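Print | E-mail

Pomado Blackout Cloth and Lining Kit

17 October 2019 | Philomena Dunne
Reading time: 3 minutes

We have sold curtains for long enough to know that the word "blackout" on a packet usually means "a bit dim". Pomado is the cloth we keep for people who have already bought the other sort and are now lying awake at five in the morning, in August, looking at the wardrobe.

It comes from Skumau, who weave it for theatres and then seem faintly puzzled that anybody wants it for a box room. It's heavy, plain and completely without charm. There is no pattern. There was a pattern once, a sort of leaf, and we sold one roll of it to a man who brought it back.

What people use it for: lining curtains, darkrooms, puppet theatres, the back of a shop window, small tents for photographing things they mean to sell, and in one case a cupboard full of rhubarb. If you want daylight kept out of something and don't mind how it looks, we can probably help.

What you get

The cloth is sold off the roll at 3000 mm wide, cut to whatever length you ask for. Please measure first. Then measure again with the tape the right way up. Cut lengths can't come back, and we've heard all the reasons.

The lining kit is for anyone making a free-standing enclosure or a false ceiling. In the box:

- One piece of Pomado, 3000 mm by 3980 mm, hemmed on the long sides
- 6 Fimar spring clips
- Two lengths of thin cord
- A sheet of instructions, translated by someone with a great deal of confidence

Spare clips are sold singly. You'll want spares, as they have a way of ending up on bags of frozen peas.

Putting it up

Start with the ceiling. Run the cords corner to corner so they cross near the middle, and pull them tighter than seems polite. A slack cord gives you a hammock, and a hammock over your work collects dust and then lets you have it all at once. Sloping sides are perfectly all right and easier to manage than upright ones. Clip the top edges first, stand back, find it's crooked, and do it again before you fix anything lower down.

Leave the cloth hanging overnight if you can. It arrives with fold lines, and most of them drop out by themselves. An iron will get rid of the rest, along with the coating, so don't use an iron.
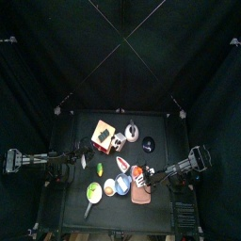

Care and cleaning

Brush it. Black cloth shows every hair in the house, including those of pets you no longer have. A stiff clothes brush does the job, and sticky rollers work for about as long as you'd expect. Marks come off with a damp sponge and a little soap.

It doesn't go in the washing machine. If you have just read that sentence with your hand on the door, press stop now.

Ordering

Cloth is cut on Thursdays, when Koech's van comes for the parcels. We ask for at least 1000 mm per order. Free samples are the size of a playing card; hold one up to a bright window before you spend any money, preferably with one eye shut.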